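The Machine That Carries the Wash

Getting a robot to lift a basket is the easy part. Keeping it fit to lift the next one takes a roll of labels, a box of small screws and more patience than the brochure lets on.

1 June 2021

The first thing you learn at Rirkita is that the robot gets up later than you do. I arrived at nine, having been told that work started at nine, and spent the next stretch of the morning watching a technician read a checklist aloud to a machine that showed no interest in it.

Rirkita occupies the ground floor of a former carpet showroom and has spent the better part of two years teaching a two-armed mobile robot to do chores. The robot is called Imero. The name was chosen from a shortlist, and I was advised not to ask what else had been on it. Imero fetches, carries and tidies, in a practice apartment furnished to look like the home of someone who owns very little and puts all of it away. It does these things slowly. A teenager would do them slowly too, but a teenager doesn't need to be calibrated.

I had come to see the future of housework. What I mostly saw was maintenance, and by lunchtime I had decided that maintenance was the better story.

The morning check has 101 items on it. Some take a second: is the emergency stop where it should be, does it stop things. Others involve lying on the floor. The arms are sent to a home position and the technician sights along them with one eye shut, like someone buying lumber. Then each gripper is opened and closed, first on air and then on a steel gauge block, and the numbers are written down in a paper notebook. I asked why a company with this many computers used paper. The notebook, I was told, has never needed an update.

After that comes what the staff call the tug test, which is what it sounds like. You take hold of a bracket and try to wiggle it. If it wiggles, the day has a different shape.

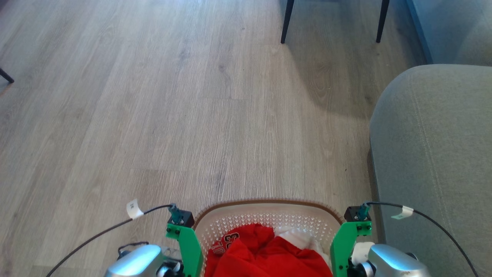
Brackets, in fact, are what most people at Rirkita want to talk about once they relax. The hand is the part of a robot that touches the world, and so it is the part that gets broken by it. Imero's are bright green, the green of a plastic garden chair, and when it holds a laundry basket it clamps one against each side, with a small black housing riding on top and a cable looping away from a teal connector. The color has its defenders. A dropped screw is dark and so is the shadow under a sofa, but a broken piece of bracket can be found from across the room.

The current design is the ninth. The first came from a supplier called Hegedűs, was machined from solid aluminum, and was by all accounts a lovely object. It also cost enough that everyone winced when it went near a door frame. Its successors were made in-house and went wrong in cheaper ways. One cracked at the corners. Another was so stiff that it left dents in whatever it picked up, including, on one occasion, a loaf of bread being used as a stand-in for a cushion. The present version flexes a little, grips well and gets replaced after 3000 cycles whether it looks tired or not.

Swapping one is a 20-minute job that I watched take an hour. The old bracket comes off easily. The new one goes on easily. In between, a screw rolls under the bench, and then the whole arm has to be told where its hand is again, a ritual that involves touching the same four points until the software stops sulking.

Cables are the other occupation. A robot arm bends in ways that a cable would prefer not to, and every loop is a negotiation – too short and it pulls at the connector, too long and it catches on the furniture. Imero's are labeled, a habit that dates from a bad afternoon last September when left and right were plugged in the wrong way around. The robot reached confidently for a mug with the arm that wasn't near it. It took the team until evening to suspect the wiring, having first rewritten a fair amount of perfectly good code.

All of this goes into a fault log, which is kept in a program called Jedetia and which I was allowed to scroll through. There were 382 entries. I had hoped for drama and found a long, dry comedy of small things. "Left gripper squeaks." "Left gripper no longer squeaks, did anyone do something?" "Right gripper squeaks." One entry read, in full, "Tape," and had been marked resolved.

What the log makes plain is how little of the trouble has to do with intelligence. The planning software, the expensive bit, behaves itself for weeks. It's the screws that work loose and the connectors that back out by the width of a fingernail. The technicians carry a torque driver the way waiters carry a corkscrew, and they have opinions about threadlocker that I could not follow and did not try to interrupt.

In the late afternoon the arms are parked, the grippers wiped down with a cloth and the batteries put on charge. The notebook goes back on its hook. I was offered a turn at the tug test before I left, and took hold of the left bracket and gave it what I felt was a professional wiggle. Something clicked. The technician sighed, went to get the torque driver, and asked me to write it in the log myself.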